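**Hustport** is a software package from Vondari for turning wrist-view video from hand-held grippers into trajectories a robot arm can replay or a policy can train on. It runs on a workstation, without a network connection if needed, and has a command line and a desktop viewer. Current release line: 2.

## What it does

Hustport takes a recording folder and produces one dataset file. Between the two it runs five stages, each of which can be run alone and restarted from its last output.

| Stage | Input | Output |
|---|---|---|
| Calibrate | Board recording | Fisheye lens model |
| Track | Video, inertial data | Camera path, six degrees of freedom |
| Width | Video | Finger opening per frame |
| Align | Paths from one or more grippers | Common time base and table frame |
| Pack | All of the above | Dataset file, rejection report |

The planner, Evau, is a separate module. It reads the dataset file and checks each path against an arm model for reach, joint speed and self-collision. Paths that fail are kept in the dataset and flagged, so a site with a longer arm can use them later.

## Tracking

The tracker works on the raw fisheye picture and does not undistort it first. Undistorting throws away the outer ring of the view, and on a wrist camera that ring often holds the most stable features: the far edge of the table, the backdrop, the line where the wall begins. The dark border outside the lens circle is masked automatically from the calibration.

The gripper fingers are in view at all times and move with the camera. Left alone, they would pull the solution toward zero motion. A default mask covers them, and the mask can be edited in the viewer for fingers of a different shape.

Plain surfaces remain the main cause of lost tracking. A bare pale tabletop gives the tracker little to hold on to when the camera is close to it. Keep something with texture behind the work. Creased fabric is fine. Large, flat, colored shapes help with relocalization after a fast turn, provided they stay put between the mapping pass and the demonstrations. A mapping pass is required once per table layout and should cover the whole work area at two heights.

## Finger width

Width is measured from two square fiducial markers, one per finger mount. The stage detects both markers, solves for their distance and maps it to opening through a short calibration in which the operator closes and opens the gripper fully.

- If one marker is hidden, width is estimated from the other, assuming the fingers move symmetrically.
- If both are hidden, width is interpolated across short gaps. Longer gaps reject the segment.
- Glare on the marker face is reported as a separate fault, as it usually calls for moving a lamp and no change to settings.

Soft and thin objects deserve a note. Bread, ham slices and leaf vegetables give very little at first contact and then fold. The width signal shows almost no step when the fingers meet them, so grasp detection by threshold is unreliable. For food work, set `grasp.mode` to `slope`, which looks at the rate of closing over a window, and label a small set of segments by hand to check it.

## Object perception

The optional perception pack labels objects for filtering and search. It does not feed the tracker. Clear plastic and clear glass are still weak: the pack tends to find the cap or the label of a bottle and miss the body. Small grains and seeds in a divided tray are labeled as one region per compartment. Anything finer needs a custom model, which can be loaded in the usual exchange format.

## Evau planning checks

Evau needs an arm description file, the mounting pose of the arm relative to the table frame, and the tool offset. The tool offset is the value most often entered wrong. If every path in a batch fails for reach by the same margin, check it first.

Speed limits are applied after smoothing. A demonstration that breaks a limit can be stretched in time, with the gripper signal stretched to match. Stretching is off by default, since pours and tosses change their result when slowed down.

## Reference batch

The reference batch shipped with release 2 is a tabletop food set recorded at the Mägi test kitchen in February. It holds 400 recorded segments. Of these, 341 passed tracking and width checks, and 313 also passed Evau against the sample arm. The rejection reports are included unedited - they are useful for learning what the messages mean.

Users should be able to reproduce these numbers with the default settings file. A different result points to a changed mask or an old lens model.

## Requirements

- Linux workstation with a discrete graphics card
- Fisheye video with inertial data from the same device
- Printed calibration board (file included)
- Arm description file, for Evau only

Mixed frame rates within one recording folder are not supported. Two grippers may be recorded together if their clocks are set from the same source before the session.

## Licensing

Hustport is licensed per workstation. Evau and the perception pack are licensed separately. Dataset files are in an open layout and can be read without a license.

## View from the gripper and user comment

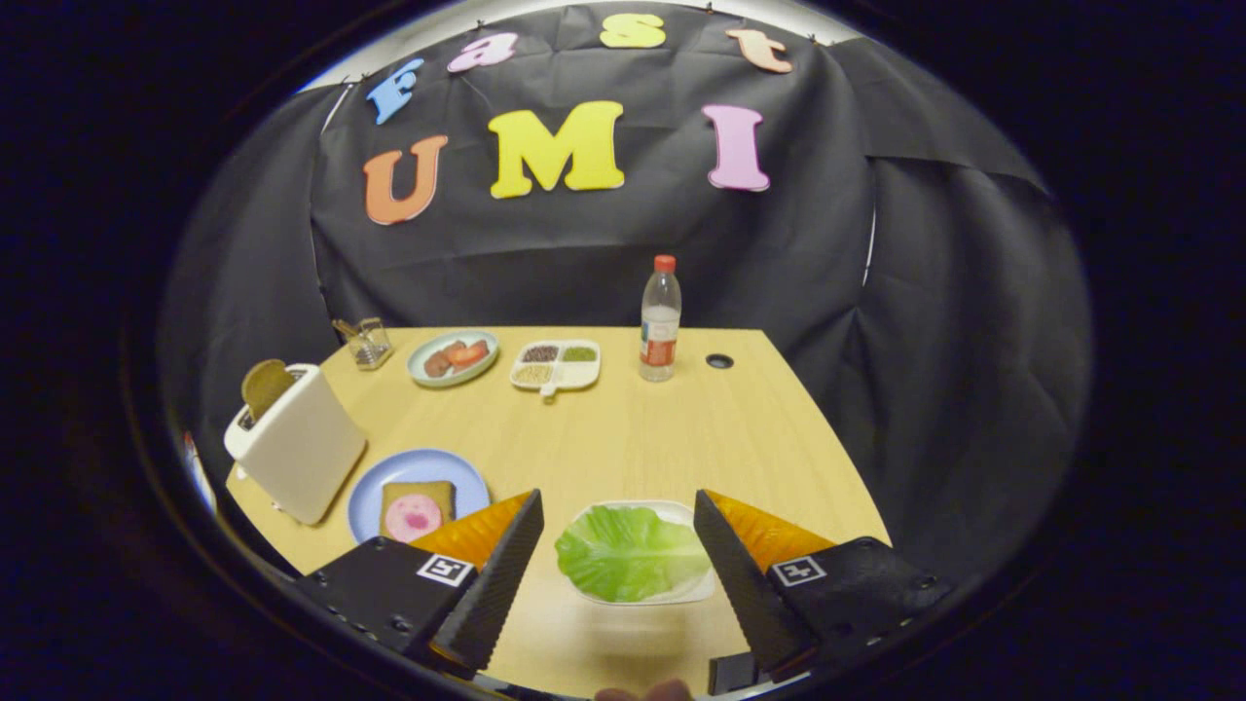 A user of the first release writes that the slope setting fixed most of the missed grasps on lettuce, but that the window length should be shown in the viewer next to the width curve, as changing it in the settings file and rerunning the stage each time is slow.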